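3.2 Planting depth and emergence in the bulb beds

The bulbs were planted in March in raised beds at Brirkach and in open ground at Avley. Both sites have a sandy loam, but the Avley ground holds more water in spring and had to be ridged before planting. We used 148 dahlia tubers of the variety Noditz, all from a single grower, and sorted them by weight so that each bed received a similar mix of large and small stock. Tubers with soft spots or broken necks were thrown out before sorting.

Each site had 4 beds. In two of them the tubers were set shallow, with the eye just under the surface, and in the other two they were set a full hand deeper. No fertilizer was added at planting. A light mulch of shredded leaves went on once the first shoots were up. Beds were watered by hose in the early morning when the top layer of soil was dry to the touch, and left alone otherwise.

Shoots were recorded by Levente Sipos at Brirkach and by Tae-yang Ra at Avley, using the same sheet. A tuber was marked as emerged when a green tip could be seen without moving the soil. Where a shoot was eaten by slugs before the next visit, the earlier record was kept.

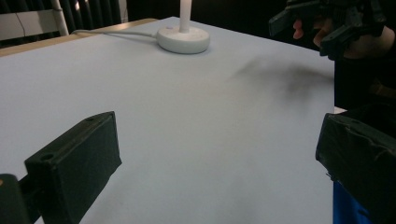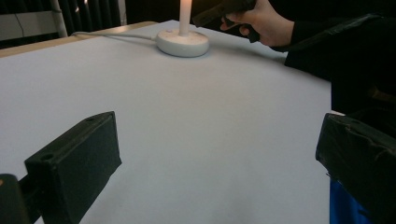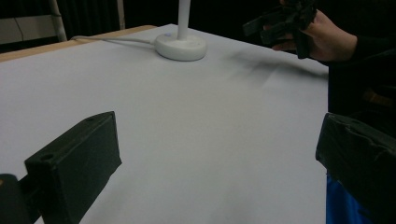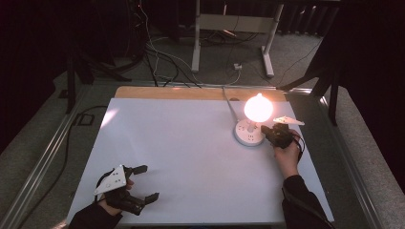
Figure 2. Tabletop views.

Did the deeper tubers come up later than the shallow ones?

They came up later at both sites, and the delay was longer at Avley, where the soil stayed cold and wet well into spring.

The difference between depths had mostly closed by the time the plants were pinched out. Shallow plants at Brirkach were taller at first but leaned badly after wind, and several needed a second stake. The deeper plants stood better and were tied only once. At Avley the ridges slumped in heavy rain, so that a few of the deep tubers ended the season nearer the surface than planned. We left these plants in the data.

Over the whole season 3139 blooms were cut from the two sites together. Cutting was done when the outer petals were open and the center was still firm. Stems shorter than a hand were cut and entered on the sheet but were not graded.

Earlier work by Ma used container plants under cover and found little effect of depth on bloom size. Our beds were outdoors and unprotected, and the two sets of results should be compared with that in mind. Tuber yield at lifting is treated in the next section.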